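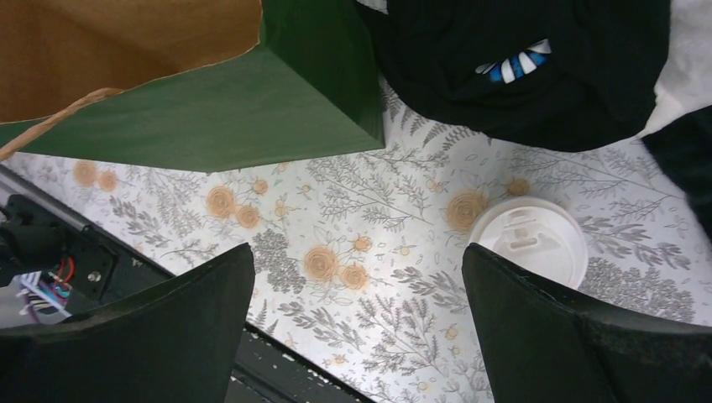 Leave the lid on for the first few sips, one reader from Vukthorpe insists, and take it off only when the drink stops steaming.

Search the guide Search

Cup lid

A cup lid is a cover for a takeout drink, and a wonderfully clever little thing! Many are white plastic, round, with a raised rim and a recessed opening to sip through – some add a small tab as well. Collectors adore them, and the Prundura lid collection holds 306, of which 47 are for cold drinks.

Last updated in October
Reading time: 1 minute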